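Ticket: Left arm drops out during bottle handling, two-arm table cell
Site: Brimstead
Opened: 15 Sep 2026
Priority: Normal
Status: Closed, one follow-up open

Problem as reported

The left arm on the two-arm table stops part way through a run. The control screen shows "joint link lost, left" and the arm goes limp at the wrist first, then the rest of it. The right arm carries on for a moment and then holds where it is. Clearing the fault and homing both arms brings everything back, and the cell will run again until the next time. Brimstead had nine of these stops before they raised the ticket. None of them happened on the right arm.

The cell is used for bottle work: picking up drink bottles lying on their sides, standing them up, and taking caps off with one gripper holding and the other turning. The software is Afridi, and the arm controllers were supplied by Brukia. Nothing was updated in the week before the faults began, according to the site.

First checks

Looked through the fault log. All the stops came while the left arm was reaching in towards the middle of the table. None came at the home position and none while the arm was parked with power on. That made a power supply fault less likely, but I measured it anyway at the base with both arms moving and it stayed steady.

Swapped the two controller ports over in Afridi, so left was on the right-hand port and the other way round. Ran the same job. The fault stayed with the left arm. So the port and the controller are fine, and it is something on the arm itself or in its cable.

Put the ports back as they were. If anyone repeats this test, remember to swap the names in the settings file as well, or the arms will try to mirror each other the wrong way and the grippers will meet in the middle.

Cable checks

Each arm has a purple cable that follows the white link and goes over the top of the wrist. With the power off I moved the left arm by hand through the whole reach and watched the cable. Near full reach the loop by the base is pulled up and the length over the wrist goes tight. On the right arm there is more slack and it never goes tight.

Powered up again, jogged both arms in to the bottles at low speed and left the left arm holding position while I worked along the cable with my fingers.
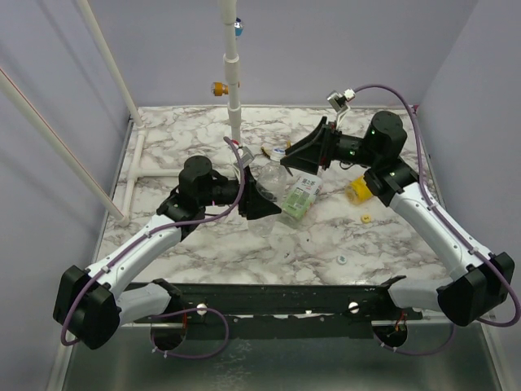
Pressing the cable near the wrist plug brought the fault up straight away. I did it twice more to be sure and got the same result. Pressing anywhere else along the link did nothing. The plug was seated, but one wire had worked loose inside it, and the outer sleeve had a flat spot where a tie had been done up too hard.

Repair

1. Power off at the wall, arms resting on the table.
2. Cut the old ties on the left link and took the cable off back to the base.
3. Fitted the spare cable from the Jakville stores. It is 45 mm longer than the one that came off.
4. Made the loop beside the base larger, so the slack is taken from there and not from the wrist.
5. New ties, done up finger tight only. The cable should still slide a little when pushed.
6. Checked the bolts on the front bar while I was there. All tight.
7. Homed both arms and ran the zero check. The left wrist was out by a small amount, reset it.

Test after repair

Ran the bottle job at half speed, then at full speed, 84 cycles in all with no link fault. The right arm missed a cap on one cycle. The gripper closed too early, which is a separate matter and was there before – see the older ticket from December, still open.

Also moved the left arm to full reach by hand again with the power off. The cable stays slack over the wrist now.

Notes for the site

Please don't add extra ties to the purple cables, even if the loop looks untidy. If the loop catches on anything beside the base, move the other thing.

Loose caps should be cleared off the table between jobs. They can get under a gripper when it comes down low, and Afridi reads that as a hard stop.

If "joint link lost" comes back on either side, write down where the arm was at the time before clearing it. The log keeps the time and the arm, but it does not keep the position once the fault has been cleared.

Follow-up

Right arm cable is the same age as the one that failed. No fault found on it, but a second spare has been ordered through Jakville and should be fitted at the next service. Old left cable is bagged and labelled, on the shelf with the spare grippers.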